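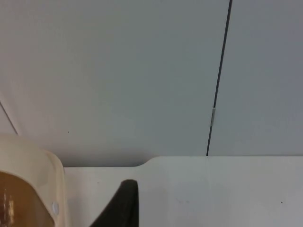
Prandura 600 is a one-part, water-based enamel for cabinet doors, drawer fronts, wall paneling and interior trim. It dries to a hard, non-yellowing film and can be applied by brush, short-nap roller or spray. The matte version is meant for large flat areas, where gloss would pick up every roller edge. Color choice matters as much as sheen. On a pale gray matte finish, a seam between two panels stands out as a thin dark line, and a small piece of silvery hardware on that seam stands out even more. Set the gaps and align the hardware before the final coat, as the paint will not hide an uneven joint.

Product data

Product: Prandura 600 Interior Enamel
Maker: Fidlow
Sheen: matte, satin, semi-gloss
Base: water-based acrylic-urethane
Sizes: 500 ml can, 3000 ml pail
Coverage: 9 square meters per liter per coat, on a sealed smooth surface
Dry to touch: 1 hour
Recoat: 4 hours
Light use: 24 hours
Full cure: 21 days
Application temperature: 10 to 30 °C
Thinner: clean water, up to 5 percent by volume
Cleanup: warm water and mild soap

Drying times are for 20 °C and 50 percent relative humidity. Cool or damp rooms extend all of them. Recoating too early traps water under the top film and leaves it soft for weeks.

Surfaces

Suitable: primed softwood and hardwood, primed MDF, veneered board, sealed plaster, previously painted surfaces in sound condition, primed steel.

Not suitable: countertops, floors, exterior doors, radiators, oven surrounds, the inside of sinks or tubs, waxed or oiled wood that has not been stripped.

Melamine and other slick factory finishes can be painted over Irnico Bonding Primer. Test a patch on the back of one door first. After three days, press a strip of masking tape onto the patch and pull it off quickly. If paint comes away with the tape, sand back and prime again.

Preparation

Take off doors and drawer fronts and mark each one under the hinge cup. Wash with a degreaser, rinse twice, and let dry overnight. The area near handles usually needs a second wash. Fill dents with a fine filler and sand flush.

Scuff the whole surface with 220 grit paper. Old gloss paint should look dull all over before you stop. Vacuum the dust, then wipe with a damp lint-free cloth. Tack cloths with wax in them leave a residue and should be avoided.

Cut edges of MDF soak up far more primer than the faces. Seal them with two thin coats, sanding between. One heavy coat will dry rough.

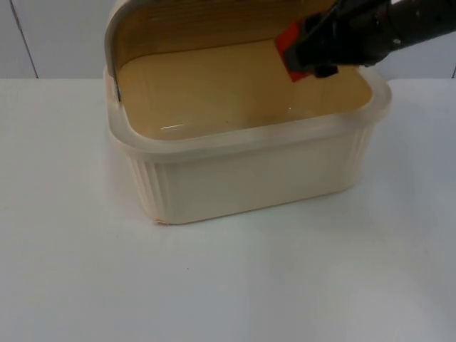
Zdenka Vukadinović wrote to ask whether the sanding step between the two finish coats could be skipped on a full kitchen, having found no visible difference on two test doors in satin. Skipping it is possible if the second coat goes on within 24 hours of the first. After that the film has closed up enough that the next coat needs a light scuff with 320 grit. Matte is less forgiving than satin, and dust nibs left in the first coat will show through the second in side light.

Brush and roller

Stir slowly for two minutes, lifting material from the bottom of the can. Do not shake. Pour out only what will be used in half an hour and put the lid back on.

Cut in profiles with a synthetic brush, then roll the flat areas with a 4 mm microfiber sleeve. Work one door at a time and finish in one direction with almost no pressure. Leave the paint alone after that. The open time is 8 minutes at 20 °C, and going back after it has passed will drag the surface. In warm weather a retarder may be added at up to 3 percent. Higher doses slow the cure and lower the final hardness.

Spray

For HVLP use a 1.8 mm tip and thin 5 percent. For airless use a 310 fine finish tip and do not thin. Strain through a 190 micron filter in either case. Hold the wet film between 75 and 100 microns per coat. Doors should lie flat for the first hour – vertical spraying is possible, but runs at the lower edge of raised panels are common.

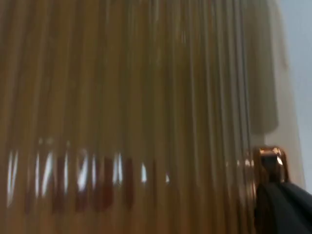 Strain again if the paint has stood in the cup for more than an hour. Skin fragments form along the wall of the cup and will block a fine tip. Flush the gun with water right after use, then with a gun cleaner, and leave the needle lightly oiled.

Cure and care

Doors can be hung after 24 hours if they are handled by the edges. Fit soft bumpers at the contact points, as fresh enamel will stick to itself under pressure. For the first 21 days, wipe with a dry or barely damp cloth only. After that, mild detergent is fine. Melamine sponges will polish a matte surface and leave shiny patches that cannot be removed without repainting.

Touch-up

Keep a small amount from the last batch in a full, tightly closed jar. Touch-ups in matte blend well if they are dabbed on with a foam pad. Satin and semi-gloss usually need the whole door face repainted up to the nearest edge.

Storage

Store closed between 5 and 30 °C and protect from frost. Shelf life is 24 months unopened. Paint that has frozen and turned grainy should be discarded.

Changes to this sheet

Aug 15, 2024 – retarder limit lowered from 5 to 3 percent. Airless tip size corrected. The semi-gloss version in the 3000 ml pail will be available from November. Technical questions go to Borislav Vidmar at the Fidlow product desk. Please include the batch code from the base of the can.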